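MEDIA RELEASE - for use from 6 am, March

**Zawadzka's kitchen cookbook finally in print - 72 recipes, one very stained manuscript**

Zastham Press is pleased to announce the release of *Otska Table*, the first cookbook from home cook and former bakery owner Witold Grabowska. Hardback, lies flat, in bookshops this month.
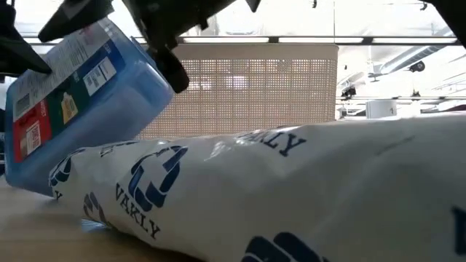
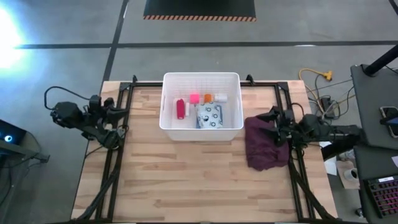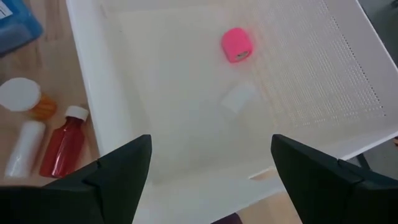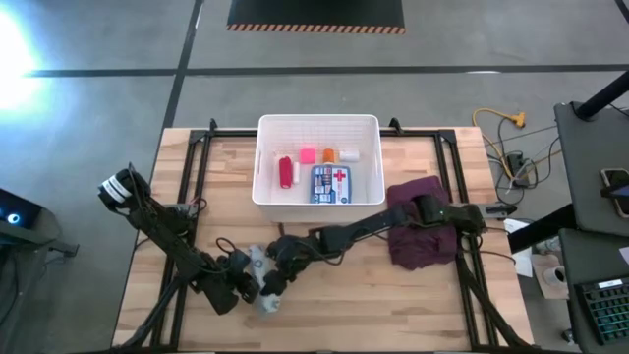

*Top to bottom: blue container; white bin on the tabletop; inside the bin; wrapped item on the table.*

The book collects 72 recipes from the Otska valley and the towns around it, most of them never written down in English. Soups, dumplings, pickles, yeast cakes, a long chapter on cabbage. Plain food, cooked properly, with colour where the garden allows it.

Grabowska ran the Zawadzka bakery for 37 years before handing over the keys and starting on the manuscript at his kitchen bench. He'd kept notes the whole time - backs of flour dockets, mostly, plus two school exercise books with the covers gone.

"My mother measured with a teacup and the teacup broke," Grabowska said. "So I had to work it all out again in grams. Some of the cakes took me a whole winter. My neighbours ate the bad ones and were very polite."

**What's in it**

- Weeknight soups, including the sour rye one everybody asks about
- Dumplings, boiled and fried, with freezing instructions
- Pickles and preserves, sorted by season
- Sunday roasts and what to do with them on Monday
- Breads from the bakery, scaled down to a home oven
- Cakes, biscuits and one doughnut recipe he was talked into

All measures are metric, with cups given for the baking chapters. Oven temps are for fan-forced and conventional. Hard to find ingredients have a swap listed next to them, not at the back. Quark, for instance, can be replaced with well drained ricotta in all but one of the cakes (the baked cheesecake, page 201 - don't try it).

Recipes were tested by more than 50 home cooks, most of them strangers to this kind of food. Their comments are printed in the margins where they were useful and in a few cases where they were rude. One tester made the poppyseed roll four times and has asked for the filling quantity to be doubled. It has been.

"We got the first draft in a shoebox," said the book's editor at Zastham Press. "Half of it had butter on it. But the headnotes were so good we barely touched them. He writes the way he talks, short and a bit bossy, and you want to do what he says."

The chapter on cabbage was nearly cut for length. Grabowska objected. It stayed, and it's now the longest in the book.

**Special edition**

A numbered run of 979 copies comes with a cloth cover and a fold-out of the bakery's original bread timetable, from mixing at 2 am through to the last rye loaves out before lunch. Signed by the author. Available direct from Zastham Press only and will not be reprinted.

**Launch events**

The launch will be held at Kimier Books, 6.30 pm for a 7 pm start. Grabowska will be cooking dumplings on site and talking while he does it. Free entry but please let the shop know, seating is tight. Soup provided. Gluten free option availble if you ask beforehand.

A second event, a hands-on bread morning in the kitchen behind the shop, is already full. There is a waiting list.

**For media**

Review copies, in print or PDF, from the publicity desk at Zastham Press. Author is available for interviews, mornings preferred - he still gets up at bakery hours and is no good after dinner, his words. Happy to do radio. Happy to cook.

Three recipes are cleared for reproduction with the usual credit: sour rye soup, quick pickled cucumbers, and the plum cake with crumble top. Please run the quantities exactly as supplied. Last time a paper rounded the salt and we heard about it for weeks.

Extracts longer then one recipe by arrangement. Cover artwork and author portrait on request.

ENDS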